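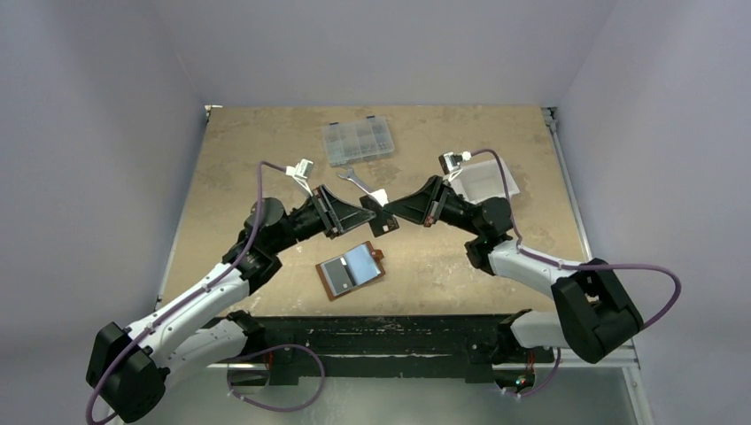 The Plerketti two-arm kit on our bench, with a small labelled object at the grippers.

We bought the Plerketti in August to gather examples for a learning system. So far it has given us 840 usable episodes out of 2,000 planned. Setup took 90 minutes. 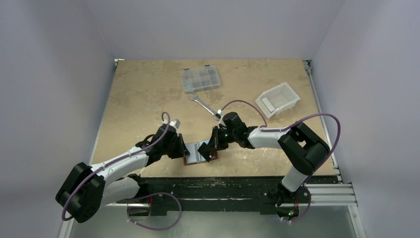
Both arms hold their calibration well from one day to the next. The recording software, Ginton, is slower. It drops the odd wrist video and you don't find out until export. Labelling is basic but fine.
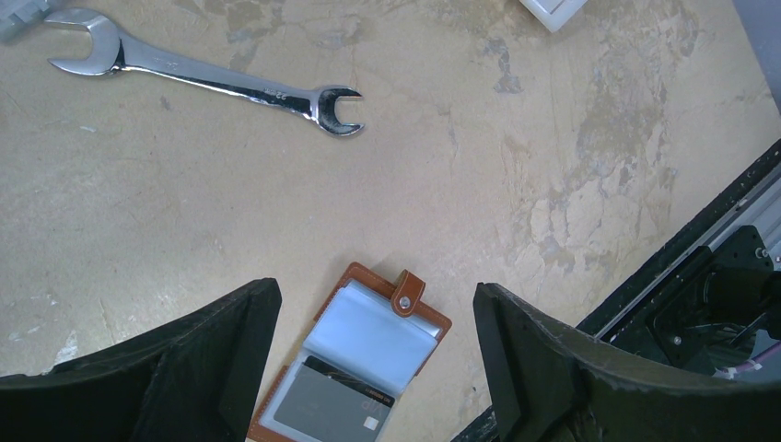

Wrist view, with the wrench and the brown-edged case.

I'd buy it again, though I'd budget for spare finger pads.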